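Keeping harness and tack at home: which tips are worth your time

Everyone with a horse in the family has been handed a list of household tricks for cleaning tack. I have tried most of them on a driving harness that gets used twice a week at the Porkwood track, and I'm not convinced by half.

Vinegar for mould. It shifts the bloom from the surface, and three weeks later the bloom is back. The cupboard is the trouble. Ours was against an outside wall, and moving the harness to a peg in the hall did more than any bottle. If you must use vinegar, thin it well, wipe once and leave the leather to dry away from the radiator.

Olive oil. People swear by it. It darkens tan leather for good, and on the lines it stays greasy enough that I wouldn't want to hold them behind a keen trotter. A plain harness oil costs a bit more and goes on thinner. I bought the Kadel one because the shop had it, and I can't say it beats the others.

Saddle soap in a bucket. Too wet. Use a damp sponge, wrung out twice, and if it lathers you have too much water on it.

Soaking bits overnight. The usual advice is a jar of warm water with bicarbonate. For dried-on grass and slobber, plain water does just as well in my experience, and an hour is plenty. Do the bit soon after you've unharnessed and you may not need to soak it at all. 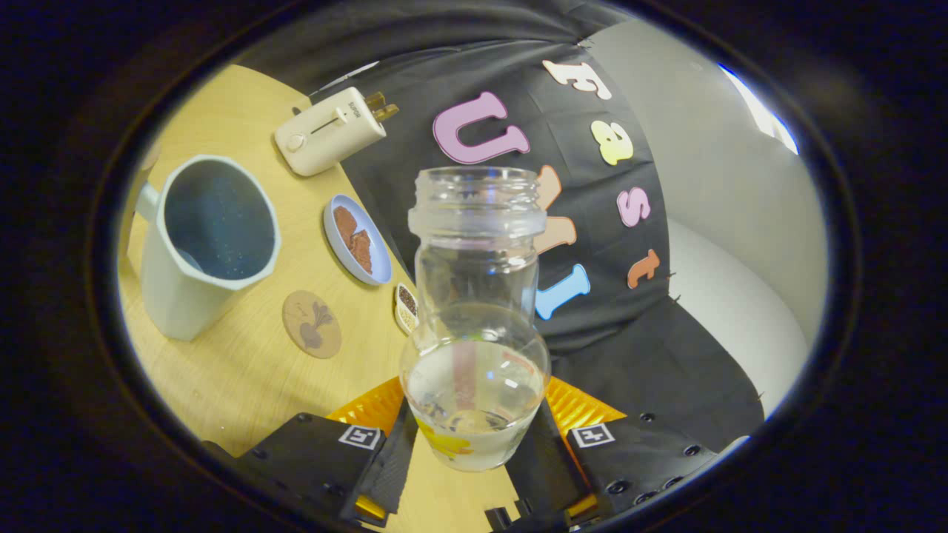 A clear glass jar with a little water in the bottom.

Toothpaste on buckles. Fine on solid brass, if you don't mind picking white paste out of the stitching afterwards. On plated buckles it scratches. I'd use a dry cloth and accept that they won't shine like the ones in the Plindance catalogue.

Washing boots and pads in the machine. Possible, but brush off every hair first, put them in an old pillowcase and fasten the straps. Mine go in cool with half the usual powder. Fabric softener is often suggested and I'd leave it out, as it seems to make the padding hold sweat.

Newspaper in damp racing boots. I expected this one to be nonsense and it works. Change it after two hours, then again before bed.

Cedar balls in the tack trunk. They smell nice. The moths in ours took no notice whatever, and had the wool cooler by September.

Last updated 30th October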